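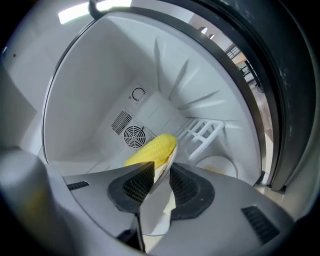
Search this forum Advanced search
Workshop Talk > Arms, Grippers and Teaching > Showing by hand / remote control

Topic: hand-held or leader arm for plates with food on??

mudlark_74
Quick one before I have to run. We're teaching a plate job at the Plurulthorpe unit, plate with a corn cob on it, white compartment with racks and a fan at the back. Been doing all of it with the hand-held gripper, so you walk up, squeeze, do the thing, next. Fast. 50 goes before lunch on Wednesday and my wrist knows about it.

Trouble is the arm copies the gripping bit nicely and then gets the tilt wrong. Corn slides. I do the tilt without thinking, you can't help it, you feel the weight shift and your hand sorts it out. Arm doesn't feel anything. Should I be doing this on the leader arm instead? Same fingers on the real arm, same pads, same camera position near enough.

Rest of the team says more demos. I say different demos. Settle it please.

kettleside
Different demos. You're correcting by feel and the camera never gets told why. Slow down and keep the corn in view the whole way in, if your pads or the rim are hiding it at the moment you correct then the arm has nothing to go on.

Also what angle are you grabbing the plate at? Edge pinch is lovely for a human and horrible for everything else.

mudlark_74
Edge pinch. Obviously.

torquewrong
Going to disagree with kettleside. Slow demos teach a slow arm that dithers. We had a whole batch done at snail pace for a bowl job and the arm used to hang in the doorway like it had forgotten what it came for. Binned the lot. Do them at the speed you want back.

And the leader arm won't fix the feel problem unless yours pushes back. Does it? Ours (Avero, the older one) gives you nothing at all, it's like stirring soup with a fishing rod.

kettleside
Didn't say snail pace. Said slow down. There's a space between the two.

mudlark_74
Ours doesn't push back either. Noseleck kit, second hand. But at least on the leader arm I can only do what the arm can do, if you see what I mean. With the hand-held I'm twisting my elbow round the door and getting poses the real arm can't reach. Threw away loads for that last month, replay just stops dead at the joint limit.

bramblefork
That's your actual problem then, isnt it. Not the tilt. If half your hand-held stuff can't be replayed you're training on whatever is left, and what's left will be the easy ones. Straight in, nothing in the way. Then you wonder why it can't cope with a rack being where it is.

Do this:
- stand where the robot base would stand. tape on the floor. don't move your feet
- elbow in
- run the reach check after every 2 or 3, not at the end of the day
- vary where the plate starts, leave everything else alone for the first batch

torquewrong
Tape on the floor, yes, seconded. We do that. People still creep forward after lunch.

Don't agree with leaving everything else alone though. You end up with an arm that only knows one fridge shelf. Move the clutter about from the first go.

bramblefork
If you move everything at once and it fails you've no idea which bit did it. One thing at a time, then mix. I've done it both ways and the first way cost me a month.

torquewrong
Cost me a month doing it your way so there we are.

mudlark_74
ok back. Tried the tape this morning. Better on reach, much worse for my back. Started the corn without a plate too, just the cob on its own, to see if the grip is the issue or the carrying.

Notes so far, in no order –
cob on its own is fine if it's standing up or near it. Lying down I keep nudging it before I've closed
anything thin and white next to the cob is a pain, easy to catch it along with the cob
bread is worse. squeeze it like you squeeze the corn and you've got a sandwich with no filling
the fan grille at the back is a good landmark I reckon, doesn't move, always there
lights are brutal off the shiny walls in the afternoon, might start earlier

Also found I'm opening the fingers late. I let go, then sort of follow the thing down with my hand. Arm copies that as well!! Lets go and then leans on it.
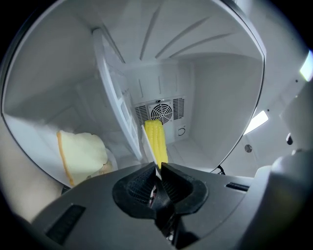 gantrygoose
Late opening is a habit you can train out of yourself in an evening. Set it down, count one, open, straight back the way you came. Say it out loud if you have to, the rest of the room gets used to it. What you don't want is a bit of every style in the same set – one person following down and another pulling away quick – the arm averages the two and does neither.

Who else is recording for you? If there's more than one of you, write the steps down and stick them on the wall.

mudlark_74
Three of us. Nothing on the wall. Point taken.

kettleside
gantrygoose is right about mixing styles. Wrong about counting one imo, a dead pause in the middle of a demo is a place for the arm to get stuck. It sees nothing changing, so it does nothing, so nothing changes. Trim the pauses after or don't put them in.

gantrygoose
Never had it stick. A short pause, I'm not saying have a cup of tea. If yours sticks there then I'd look at how much history you're feeding it before you blame the pause.

kettleside
Maybe. We trim anyway.

lowtidelathe
Coming at this from the remote side, I do the leader arm all day. Take it or leave it:

It's slower. You will get a third of the demos, on a bad day less. You'll knock things. Looking through the camera feed into a deep white box you've got no sense of depth, I clonked the back wall more times than I'd like in the first week. But everything I record can be replayed, all of it, becuase the arm did it while I was recording.

What we settled on at Aguirre was both. Bulk by hand, then watch where the arm goes wrong, then do only those bits by remote, starting from the wrong place. So for your corn – let it tilt badly, take over, bring the plate level again, carry on. Those are worth a lot more each than another clean one. You can't do that with the hand-held, you can only pretend to mess up and it looks like pretending.

torquewrong
Finally something I agree with. Recoveries, yes. I'd still do some fake mess ups with the hand-held mind, they're cheap.

lowtidelathe
Tried it. Half the time the arm learned the mess up. Beautifully. If you do it, cut the start off so the recording begins when it's already wrong.

mudlark_74
That's really helpfull, thanks. How many takeovers before you noticed a difference?

lowtidelathe
74 on the first job. Our full set was 1759 by then though so don't read too much into it, different job, different pads, and the hand-held ones had all been through the reach check first. Keep the takeovers in their own folder. We didn't and it was a miserable afternoon picking them out.

bramblefork
Still say sort the grip. Edge pinch with the load right out at the far end, any wobble at the fingers gets bigger by the time it reaches the corn. Can you get further under the plate?

mudlark_74
Not with the rack there. Could come in from the other side maybe, but then the wrist is up against the door seal. Will try it.

Plan is: steps on wall, tape stays, reach check every few goes, no following down. Cob on its own till the end of the week then back to the plate. Leader arm for takeovers if I can get it off the other bench. Will skip the count one for now and see, sorry gantrygoose.

gantrygoose
No offence taken. Put it back when it starts dropping things early.

torquewrong
And move the clutter about.

bramblefork
Not yet.

mudlark_74
Came in from the other side. Wrist clears the seal, only just. Need a smaller plate or a shorter operator. More when I've had a proper go at it, someone wants the bench.

Tagged: hand-held demos, leader arm, kitchen tasks, grip

Contact the moderators | Copyright remains with the posters | Back to top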